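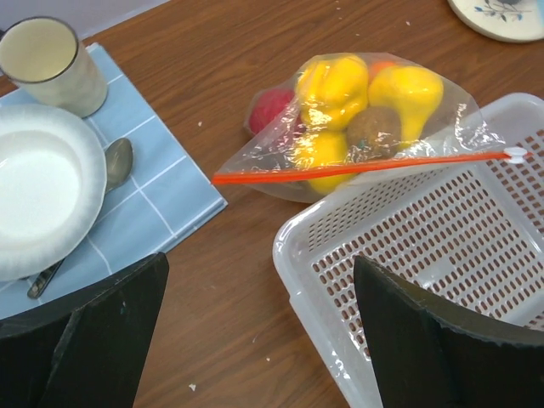
Why does my oolong turn bitter on the third steep?

Hi all! I have been drinking tea bags my whole life and this spring I finally bought a little gaiwan and a bag of rolled oolong from Amirel. I love it so much. The first steep is flowery, the second one is even better (almost buttery!), and then the third goes sharp and dries out my whole mouth. I use 5 grams, water right off the boil, and I've been adding a full minute every time because the card in the bag said to "increase as desired." The leaves are completely open by then and fill the gaiwan up to the lid. Is it the tea, the water, or me? I don't mind buying something else, I just want to know what I'm chasing.

Posted by Carleen Bolger, 7/8/21

Angus Halliday
Oh, you're so close, and you have a really fun few weeks ahead of you! It's the minute. Rolled oolong starts out as tight little balls, so the first two steeps are mostly the leaf waking up. By the third it's wide open and everything comes out fast. That is the one steep where I go shorter, or at least stay the same.

With 5 grams in a small gaiwan, try this: a quick rinse, then 24 seconds, 24 again, then 20 for the third. After that add ten seconds or so each time and just keep tasting. I got eight good cups out of a Nileo spring oolong doing it this way and the sixth was my favorite, all soft and sweet like cooked pear.

Also check that you're pouring out every drop. If a spoonful of tea sits in the bottom with the leaves while you drink, it keeps on brewing and goes straight into your next cup. I tip mine right over the pitcher and give it a shake at the end. And leave the lid open a crack between rounds — the leaves stay a lot fresher smelling.

I wouldn't lower the water temperature yet. Rolled oolongs like it hot, and you'd lose those flowers you're enjoying. Change the time first, then play with heat if it's still rough.

Please come back and tell us how it goes!

pukport_tea_fan
use less leaf. i do 2 grams in a mug and never had bitter. had the Krawczyk one and it was fine too

Marisol in Dayton
Love what Angus wrote, and I'd add the water. Ours is very hard and every oolong I made tasted flat and then harsh, and I blamed the tea for a year! I bought one jug of spring water for 79 cents just to test and it was like a different bag. Do both side by side, same leaf, same time, so you know for sure.

One more thing — how big is your gaiwan? If the leaves are pushing the lid up, they're too crowded and the ones in the middle brew differently from the ones on the outside. Take out a pinch next time and see.

Carleen Bolger
Update! Did the short third steep this morning and the sharpness is gone. I had been leaving a good bit of tea in the bottom, too. I'm on cup six and it's still sweet. Going to get the spring water in August when my sister visits so we can do the side by side together. Thank you!!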